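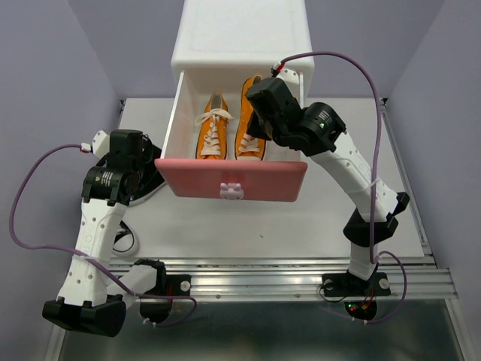

Chamada para participantes: grupo de trabalho sobre boas práticas em teleoperação bimanual

A Pemura abre inscrições para operadores, técnicos de manutenção e revisores de dados que queiram participar na redação e no ensaio de um código de boas práticas para células de bancada com dois braços robóticos. A participação é remunerada. As candidaturas são aceites até 10/05/2020.

1. Enquadramento

As células abrangidas por esta chamada executam tarefas domésticas de manipulação: guardar e retirar calçado de gavetas, abrir e fechar recipientes, dobrar peças pequenas. Cada célula é composta por um tampo branco, um perfil de alumínio na face dianteira onde assentam as bases dos dois braços, e paredes laterais e de fundo. Os cabos correm pelo exterior dos elos, presos com abraçadeiras.

A Pemura dispõe de instruções internas para este equipamento, redigidas em momentos diferentes e com terminologia divergente. O grupo de trabalho deverá consolidá-las num documento único, aplicável também nas instalações da Skomlow, onde decorrerá a segunda série de ensaios.

2. Matérias a tratar

2.1 Encaminhamento de cabos. Folga mínima junto ao pulso e ao cotovelo, posição das abraçadeiras, critério de substituição. O texto deve definir o que se entende por laço admissível abaixo do perfil dianteiro.

2.2 Verificação antes do turno. Aperto das fixações das bases, leitura dos indicadores luminosos dos motores, estado dos dedos das garras, limpeza do tampo.

2.3 Posição de espera. Quando só um braço trabalha, o outro deve ficar recolhido numa posição definida. Está por decidir se essa posição é única para todas as tarefas ou se depende da localização do móvel na bancada.

2.4 Interação com partes móveis de mobiliário. Força máxima na abertura e no fecho de gavetas, distância entre os dedos da garra e o fundo, procedimento em caso de encravamento.

2.5 Objetos deformáveis. Regras de preensão para calçado com atacadores, tecidos e correias. Inclui o estado inicial do objeto (atacadores atados ou soltos) e a forma de o registar.

2.6 Objetos fora da tarefa. Definição da zona em que podem permanecer objetos não utilizados na sequência em curso e da respetiva anotação no registo.

2.7 Rejeição de sequências. Critérios para marcar uma sequência como inválida e prazo para a sua revisão por um segundo operador.

3. Perfis procurados

O grupo terá 16 participantes, distribuídos por três perfis.

Operador de teleoperação: mínimo de 300 horas registadas em sistemas de dois braços, comprovadas por declaração da entidade empregadora.

Técnico de manutenção: experiência em substituição de motores de junta, conectores e cablagem exterior. Valoriza-se a familiaridade com a norma ISO 10218.

Revisor de dados: experiência em anotação ou controlo de qualidade de sequências de manipulação. Não é exigida formação em robótica.

Para todos os perfis é necessário domínio do português escrito e leitura de inglês técnico.

4. Trabalho previsto

Os ensaios presenciais realizam-se em agosto. Cada participante aplica a versão provisória do código a um conjunto de tarefas atribuído e preenche uma ficha de desvios por sequência. O conjunto total é de 700 sequências. As reuniões de redação são feitas à distância.

A versão consolidada será entregue à Bellini para revisão externa. Os participantes podem ser chamados a responder por escrito às observações recebidas.

5. Condições

Compensação de 1718 euros por participante, paga após a entrega das fichas de desvios. As deslocações são reembolsadas mediante fatura. O alojamento fica a cargo da Pemura.

Antes do primeiro ensaio é obrigatória a sessão de segurança da célula, incluindo paragem de emergência e consignação elétrica. Quem não a concluir não acede à bancada.

6. Candidatura

Enviar num único ficheiro PDF: currículo até duas páginas, indicação do perfil pretendido, comprovativos aplicáveis e um texto até uma página sobre um dos pontos da secção 2. A referência a indicar no assunto é Damel, seguida do perfil.

Candidaturas incompletas não são avaliadas. Os resultados são comunicados por correio eletrónico a todos os candidatos.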